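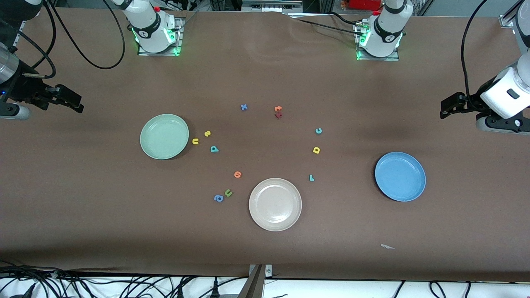

Ulitz Road Charging Project
Progress report to the Rornby Fund, second period
Prepared by Nisha Khurana, project manager, Stonelham Motor Cooperative

Where we are

When I wrote to you at the end of the first period I said the chargers would be live by March. They went live in July. I would like to get that sentence out of the way early, as it is the one Laurențiu Pană will be asked about when he presents this to your board, and he has been patient with us.

The short version is that the site on Ulitz Road is open, all the chargers you paid for are in the ground, and members are using them. The shared cars are also on the road, minus one, whose adventures are described further down. We have spent less than planned on equipment and more than planned on digging, and the two have nearly canceled out. We are asking for a change to the schedule for the last period. We are not asking for more money, though I reserve the right to look wistful.

The site

You will remember that the original plan had the chargers along the north wall of the old bus depot, near the gate. The power company then told us that the connection would have to come in from the south side, where the transformer is. Between the south side and the north wall lies the whole depot yard, under which lies a great deal of concrete, under which lies more concrete, poured by somebody who expected buses to get much heavier than they ever did.

We had two options. One was to trench across the yard. The other was to move the bays to the south side and lose the covered walkway to the street. We got prices for both, argued for three weeks, and moved the bays. Members now walk a little farther in the rain. Two have written in about this. Most have not noticed, and one said he liked the new spot better, though he turned out to have been parked in it for years and may not be neutral.

Moving the bays meant a new drawing, a new drawing meant a new permit, and the new permit meant the spring. Grigore Căpraru, who ran the groundwork, kept his crew on other jobs while we waited and charged us nothing for the delay. He did charge us for the second layer of concrete. I have seen the second layer of concrete and I think he was fair.

The chargers

The units came from Costache, as in the grant agreement. They arrived on time, which gave us several months to admire them in their boxes. When they were finally installed, all of them powered up and all of them announced that they were located in a different country and wished to bill in its currency. A setting had been left over from the factory. Costache fixed most of it remotely in an afternoon, and the remainder by sending a technician with a laptop and a very long cable.

Since opening, the faults have been small and dull, and I hope they stay that way:

A screen on the bay nearest the office fades in direct sun and can't be read between lunch and mid-afternoon. The charger itself works. We have ordered a hood for it.

The card reader on bay 2 rejected every card for the first week. It had been set up to accept test cards only, and it was doing an excellent job of that.

One cable was driven over by a delivery van. It was replaced under the van's insurance, after a correspondence that I won't attach unless you ask.

Sign-in through the phone app is slower than we would like. Costache has promised an update. We have been promised it before, so I am reporting the promise only.

The cars

The grant covers the conversion of our shared fleet from gasoline to electric. All the old cars have been sold. They brought in a bit less than the estimate in the application, mostly because the estimate was mine and I am fond of them. The hatchback with the dent went to a member who had put the dent there, and who felt a responsibility.

The replacements are used electric cars, bought at auction and through a dealer in the next county. We had each one checked for battery health before paying, on the advice of Boonsong Thaweesak, who looks after the fleet. This cost extra and was worth it. He turned down several cars that looked lovely and would have managed the trip to the supermarket and perhaps half of the trip back.

One car is still off the road. It was bought with a clean battery report and developed a fault in the onboard charger in its first month, so that it charges quickly on the big units and not at all on the slow ones. Our bays are mostly slow ones. The part is covered under warranty and is on back order. In the meantime the car has been lent to the dealer, who has a fast charger and, I suspect, a growing attachment to it. We have a date for the part, and I will pass it on when we get one that holds for more than a week.

Winter range worries people more than anything else on the list. We haven't had a winter with these cars yet, so anything I say on the subject is borrowed from other people's winters. Boonsong has written a one-page note for the glove boxes covering preheating while plugged in, seat heaters, and the wisdom of not starting a long drive on a low battery. Members have received it politely. We'll see in January.

Members and use

We set a target of 70 members trained and signed up for the electric cars by the end of this period, and we have reached it. The last few came in a rush when we announced that the gasoline cars were being sold, a method of persuasion I can recommend to other projects.

The training is a short drive and a practice plug-in. The driving takes care of itself within a few minutes. The plugging in takes longer, chiefly because people expect it to be harder than it is and stand back from the cable. Tudor Bogdan runs these sessions and has taken to letting each new member get it wrong once before he steps in. The feedback forms are good. A good many of them mention the silence, some with pleasure and some as though reporting a fault.

We passed 1,000 charging sessions on the site before the period closed. That figure includes both our own cars and members' private cars. It does not include the test sessions before opening, several of which were me. The busiest hours are just after work, when there is sometimes a line, and the quietest are in the morning, when there is a charger for anyone who wants one and hardly anyone does. We would like to try a cheaper morning rate in the next period and have begun asking members whether it would move them. Those who already charge in the morning are strongly in favor.

The commonest complaint is cars left plugged in after they are full. We considered a fee for this. For now we have put up a sign, which is polite, and a second sign, which is less so. If those fail, there will be a fee, and I will be the one to announce it.

Money

The full table goes to Laurențiu separately in your format. In words: groundwork is over budget, for the reasons given and to the depth described. Equipment is under, as Costache honored the price from the first quote in spite of the delay. Vehicles came in very close to plan, with the saving on purchase used up by the battery checks. Training is under, since Tudor has declined to be paid for weekends and will not be argued with. I have raised it with him and will raise it again, because the next person to do the job may like to eat.

We have moved some of the equipment saving across to groundwork, within the limit your agreement allows without prior approval. The contingency is smaller than it was but still exists, and I visit it regularly.

What we got wrong

We should have spoken to the power company before drawing anything. We did speak to them, but we asked whether there was enough power at the depot and forgot to ask which end of it. If you are funding similar sites elsewhere, please tell them to ask which end.

We also sold the gasoline cars a few weeks too soon. With one electric car away and the opening slipping, there was a stretch when members had fewer cars to share than they had paid for. We extended their memberships by a month to make up for it. Most took it well. A few left, and one has come back.

Next period

Fit the hood on the faded screen.

Get the missing car home.

Try the morning rate, starting after the summer, and report on whether anyone gets up for it.

Run the winter with a log in each car, so that next year's range advice can be our own.

Settle the question of the walkway. A simple roof over the new path has been priced and would fit within what remains, if you agree that it counts as site works. I believe it does. The members who wrote in believe it very firmly.

The change we need from you is a move of the final reporting date from the end of winter to the middle of spring, so that the cold months are in the report and not just ahead of it. Laurențiu has the form. I have filled in everything except the box marked "reason for underestimating timeline," which is quite a small box, and I'd be grateful for permission to attach a page.

Nisha Khurana
Stonelham Motor Cooperative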